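Brellmont is a fashion label based in Stostlow, known for knitwear and loose cotton shirts. It was founded by two pattern cutters from the Okoro workshop and sells through 19 shops.

The label casts its campaigns locally. Its June campaign, Keltico, used 26 residents of the town, most of them retired, and was shot over three days - the longest shoot in its history.

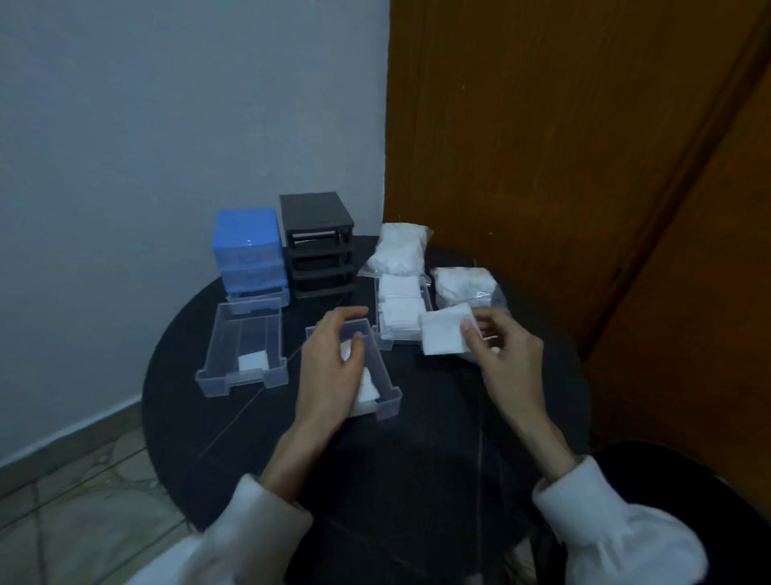 Stella Mfinanga called the casting "overdue" in a review of the campaign, but wrote that the clothes were priced beyond the people modeling them. Brellmont later added a line of plain shirts, first made in a run of 200.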